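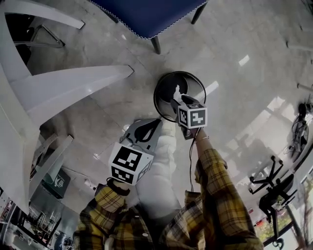

Guncombe showroom to open its doors for handheld gripper demonstrations

Dudada, the Guncombe company that records household and workshop tasks for use in training robots, will hold an open day at its Maddocks showroom in December. Visitors will be able to watch the work being done, talk to the people who do it, and try a pair of handheld grippers for themselves.

The open day runs from 10am to 4pm. Entry is free. Demonstrations start on the hour and there is no need to book for these, although places at the trial sessions are limited and should be reserved in advance.

Dudada's operators work with a gripper in each hand. Each gripper carries a white cube printed with black and white square patterns, which allows its position to be followed as it moves. The operator picks things up, turns them over, passes them from one hand to the other and puts them down again, using the gripper fingers in place of their own. The recordings are then used to teach robot arms fitted with similar fingers.

The tasks are ordinary ones. Operators sort cutlery, fold tea towels, close boxes, stack chairs and pick up items that have ended up on the floor. Floor work will form a large part of the December programme. Flat, round objects on a smooth hard surface are among the more awkward things for a two-fingered gripper to lift, and the showroom's polished marble floor suits this kind of practice.

Grigoris Kontogiannis, who manages recording at Dudada, will lead the demonstrations.

"People who come to see us usually expect a robot to be doing the work," he said. "Most of what we do is done by a person, slowly, many times over. If you want a machine to pick a lid up off the floor, somebody has to show it how, and they have to show it when the lid is near a chair leg, when the light is shining on it and when it has slid away from them. We would like people to see that part."

The company has recorded 4000 tasks since it moved to Maddocks. A task may last only a few seconds or may take several minutes, depending on what is being handled. Each one is checked by a second member of staff before it is accepted, and those in which the gripper markers are hidden for too long are done again.

Visitors to the open day will see the following:

Picking up from the floor. An operator lifts flat and round items from the marble and places them on a stool or shelf. Starts at 10am and 1pm.

Two-handed work. Opening jars, folding cloth and moving a tray from one surface to another. Starts at 11am and 2pm.

Checking a recording. Staff replay a task on a large monitor and explain what they look for when accepting or rejecting it. Starts at 12 noon and 3pm.

The trial sessions last 20 minutes and take place in the rear half of the showroom. Up to 80 people can be given a turn over the course of the day. Those taking part will be shown how to hold the grippers and will then be asked to complete 2 short tasks. Nothing recorded during the trial sessions will be kept. Children aged ten and over may take part if an adult stays with them.

Pridaswood, which supplies furniture to the showroom, will also have staff present. The two companies have worked together on a set of tasks involving chairs and stools, including moving them aside to reach something behind and returning them to their places. Pridaswood intends to show a small range of seating during the day.

"We sell chairs, and we had never thought much about how hard they are to work around," a spokesperson for Pridaswood said. "It has been useful to watch, and our customers will find it interesting too."

Dudada expects to recruit more operators in the new year, on both full-time and part-time hours. No technical background is needed and training is given. Application forms will be available at the front desk, and Mr Kontogiannis will be free to answer questions about the job between demonstrations.

Sensible flat shoes are recommended, as the floor can be slippery. The showroom is on the ground floor with level access from the street. Parking at Maddocks is limited to 100 spaces, shared with neighbouring businesses, and visitors are asked to come on foot or by bus where they can. Tea and coffee will be served throughout the day.

To reserve a place at a trial session, or to arrange a press visit before the open day, please contact the Dudada office at Maddocks, Guncombe. Interviews with Grigoris Kontogiannis are available on request.

ENDS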